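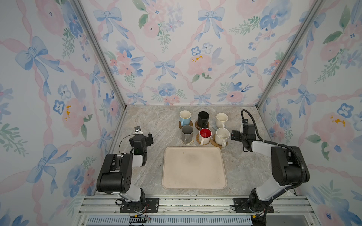
Rozália Kubíček wrote back within the hour to say that a policy which only works against one wallpaper has learned the wallpaper, and would I please change the background before quoting a success rate to her again. Fair enough.

The task is moving mugs onto the tray, two arms, one policy. I had 232 demonstrations, all with the same walls, and dropped 21 where an operator had restarted a grasp halfway. The new set has 167 demonstrations spread over several wall patterns, florals included, with the mugs and coasters reshuffled between runs. Same network, same training length.

Evaluation was 60 trials per policy, on patterns neither had seen. The old policy finished 14 of them. The new one finished 39, from fewer demonstrations. Most of what remains is handle orientation: with the handle turned away from the nearer arm, the gripper closes on the rim and hesitates for up to nine seconds.

I also tried masking the walls out of the fixed view and leaving the wrist views alone. That helped the old policy less than I expected -- 22 of 60 -- so the wrist views were carrying some of the background too.

Lighting was not varied. That is next, once the Brimorell lamps are mounted.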